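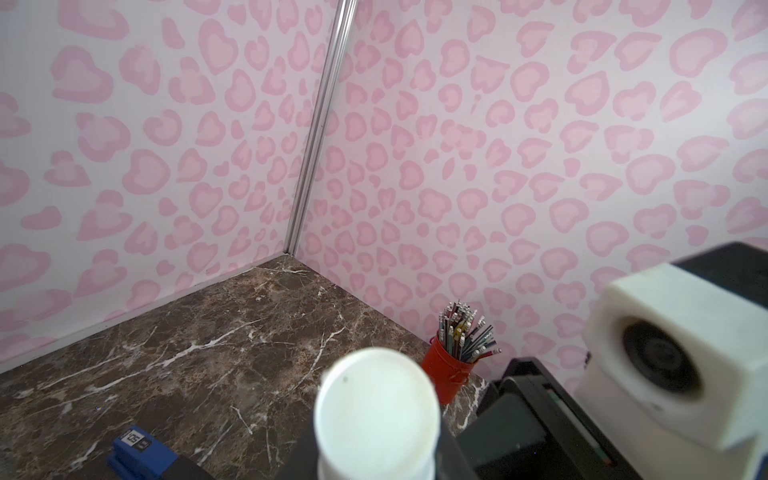

Georgiou wanted to know, before I'd even got my coat off, whether we could drop the floor tape this year and let people come right up to the booth. No, we can't! But I did say I'd look at where it goes, so that's item 3 below. Everything else is the usual walk-round for the Lunddale open day, done at 7 in the morning before the doors opened, with my comments as I went. Sorry about the length, I had a lot of tea.

Open day safety checklist, pick and place demo
Site: Lunddale, ground floor
Type: pre-opening check, second check at midday

1. Emergency stop within reach of the operator
Pass. Pressed it with the arm moving slowly, it stopped, reset fine. I've asked for the stool to be moved along a bit, I had to lean round it to get my hand on the button and I'm not short.

2. Second emergency stop on the visitor side
Pass, with a comment. It works, but last May a small boy pressed it over and over and had a lovely time. We've got the lift-up cover on it now. Please leave the cover DOWN but never locked.

3. Floor tape and standing distance
Pass after moving. It was at 62 cm from the front edge and I'd like a good bit more than that with children leaning in, so we've re-laid it further back. You can still see everything perfectly well from there (I crouched to check, knees not what they were).

4. Booth walls and corner
Pass. The pink leopard pattern is staying, people love it and it photographs well. I gave both walls a push and ran a finger down the metal rail where they meet. No sharp bits, no wobble. The trim along the bottom of the wall is flat to the table, so there's nothing to catch a sleeve when you're setting up.

5. Table top
Pass. Brown marble pattern, wiped down. If you spill something on it you may not spot it straight away with all those white veins, so wipe it between groups anyway.

6. Objects for the demo
Pass, with a comment. The red pencil holder is up against the right-hand wall and it's packed full. I'm happy with it where it is, but do keep an eye on those pencils, they stick out of the top at an angle and I don't want anyone reaching in to tidy them while the arm is live. Stop first, then tidy. Same goes for the blue thing with the 50 on its label.

7. Gripper and fittings
Pass. Checked the fixings on the black body and the white block by hand, all snug. There are a few scuffs on the white housing. They don't bother me, but write down any crack you find and tell me, even a tiny one.

8. Speed limit
Pass. Set to the open day profile in Plelix, up to 300 mm a second. Please don't turn it up because the queue is getting restless! I know it looks slow. Visitors like slow, they've got time to ask things.

9. Cables and trip hazards
FAIL on first look, pass on second. The Celel extension lead was running straight across the walkway behind the booth. It now goes along the skirting with a cover over it.

10. Group size
Maximum 4 at the tape at once, the rest wait by the display boards. Grown-ups count as people too, before anyone asks me again.

11. Signs
Still to do. The "long hair tied back" sign has lost a corner and wants reprinting before midday.

Result: fine to open, with item 11 outstanding. I'll be back at midday with the same sheet and will mostly be looking at the tape, which does tend to lift once people have been scuffing about on it.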